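Minutes of the February meeting, Sternetdale Housing Numbers Group

Upstairs room at the Telalton library, Thursday, 6:30 p.m.

Chair: Yuk-lan Yau
Minutes: Jinfeng Jia

Present: the chair, myself, both members from the renters' side, the two agents, and three residents of Tak Street. Apologies were received from the member for the north blocks.

**1. Minutes of the last meeting**

The minutes were accepted with one correction. In item 4 I wrote that the average rent in Sternetdale "is rising." It should say that the average *asking* rent is rising. Yuk-lan reminded us that this is the same mistake we complain of in the newspaper, so I am sorry for it, and it is corrected in the file.

**2. Matters arising**

The letter to the county assessor was sent. We have received a reply, but it only says that our letter was passed to another office. Yuk-lan will telephone them.

The key for the document cupboard was found.

The old rent sheets from the Hiltis building are still missing for the two winter months. One of the agents believes they were never made. It was agreed to leave these months blank in our table and to write "no data" in the cell. Last time somebody had filled them with the average of the months before and after, and this was not marked anywhere. Please do not do this.

**3. Rent survey: response and first results**

I presented the first results. We delivered 800 survey forms in Sternetdale and Telalton, and 90 came back. Five of these could not be used: on three of them the rent was not filled in, and on the other two we could not read the street.

There was a long discussion about whether the returned forms are enough to say anything. My opinion is that we can say something about Tak Street and the streets next to it, where most of the forms came from, and very little about the rest. In Telalton almost all answers are from older tenants who have lived a long time at the same address. These people usually pay less than a new tenant would pay, so if we publish one number for the whole town it will look too low. 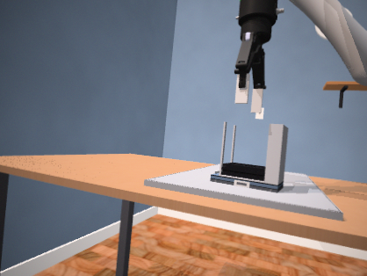 The agents had the opposite worry about their own figures. Their list has only homes that are on the market now, and those are at the new price. A family who signed a lease some years ago is not in that list at all. One agent said, "My number is right, but it is right for people who are moving." The meeting found this a good way to say it, and we would like to use the sentence in the report if he agrees. He will ask his office.

One resident asked why we do not simply add the two lists and divide. I tried to explain that the two lists count different things, and that a home which is advertised and also answered the survey would be counted twice. She was not fully convinced. I will bring a small worked table next time.

Decided:

- The two sets of rents will be published separately, each with its own heading ("Rents people pay now" and "Rents asked for empty homes").
- We use the median and not the mean. The large house on the Hiltis side pulls the mean up too much.
- For any street with fewer than five answers we do not print a number, also for reasons of privacy.

**4. The vacancy figure in the newspaper**

The local paper printed last month that "one home in ten is empty" in Sternetdale. Several members were asked about this by neighbors, and one of them was told by her landlord that it proves rents will soon fall.

Yuk-lan had looked for the source. The number seems to come from a count of addresses without an active water account. This count includes shops, garages with their own meter, homes under repair, and the whole Hiltis building, where there is one account for all the apartments. So the count is wrong in both directions, and we do not know which error is the bigger one.

The renters' side wished to send a strong letter to the paper. The agents thought that a strong letter would be printed under a funny headline and would help no one. After some time it was agreed to send a short and polite letter that says what the number measures and what it does not measure. We will not offer our own vacancy figure, as we do not have one.

Jinfeng drafts the letter, Yuk-lan reads it before it goes.
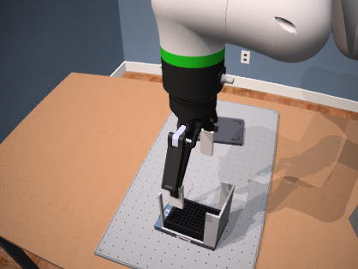
A resident asked if we could make a vacancy count ourselves, by walking. It was tried some years ago by another group, and the difficulty is to know from the street if a home is empty or if the people are at work. Two evening walks on the same street would be better than one. The three residents of Tak Street offered to try it on their own street only, and to write down how they decided in each case. This is a test and the results are not for publication.

**5. Sale prices**

Short item, because the member who prepares it was absent. She had sent a note, which I read aloud.

The number of sales in the last quarter was small, and most of them were apartments. In the quarter before, most were houses. The average price therefore went down although, as far as she can see, no single type of home became cheaper. She asks that nobody repeats the sentence "prices are falling in Sternetdale" until she has separated the two types. The agents supported this strongly.

There was a question whether the price written in the public record includes the parking space. Sometimes yes, sometimes no. It depends on whether the space has its own deed. She will be asked to add a column.

**6. Format of the spring report**

Last year's report was too long, and the charts were hard to understand when printed in black and white. I accept this criticism, as I made the charts.

Proposals which were accepted:

- Eight pages at most, and the method goes at the back.
- All charts must start at zero unless there is a clear note beside the chart.
- The number of answers is printed under every table.
- A short list of words at the end (median, asking rent, vacancy, lease).

The proposal to include a forecast for next year was discussed and not accepted. Yuk-lan said that with our amount of data it would only be a guess with a decimal point. One agent would like his disagreement recorded: he thinks readers will look for a forecast in any case and will take it from a worse place. It is recorded here. 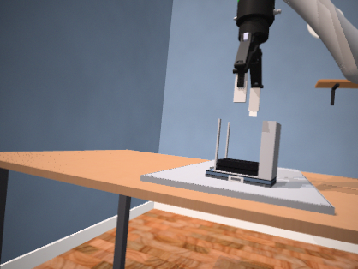

On the question of translation, the renters' side can do Spanish as last year. For Chinese, Yuk-lan and I will divide the work. We need the final English text two weeks before printing, and last year we got it the evening before. Please respect this.

**7. Money**

The printing of the survey forms was a little under the expected cost. The envelopes were over it. The balance is enough for the report if we stay with eight pages and one color. The library has confirmed that we do not pay for the room until summer.

**8. Any other business**

The spreadsheet is now open for reading to all members, but only two persons can change it. If you find a mistake, please send me the row and what you think is the correct value, and do not send me a new copy of the whole file. I have now four copies and they are all different.

A member asked if the group can tell her whether her own rent increase is too high. We can show her the figures for her street, but we are not able to give advice on a lease. She was given the telephone number of the tenants' desk at the town office.

The radiator by the window was mentioned again.

**Actions**

| What | Who |
|---|---|
| Telephone the assessor's office | Yuk-lan Yau |
| Letter to the newspaper, draft | Jinfeng Jia |
| Worked table on the two rent lists | Jinfeng Jia |
| Permission to use the quotation | Agent concerned |
| Test walks, Tak Street | The three residents |
| Parking column in the sales sheet | Member for the north blocks |
| List of words for the report | Renters' side |

Next meeting: same room, same time, first Thursday of next month. The meeting was closed at 8:40 p.m.

Corrections to these minutes please to Jinfeng before the next meeting.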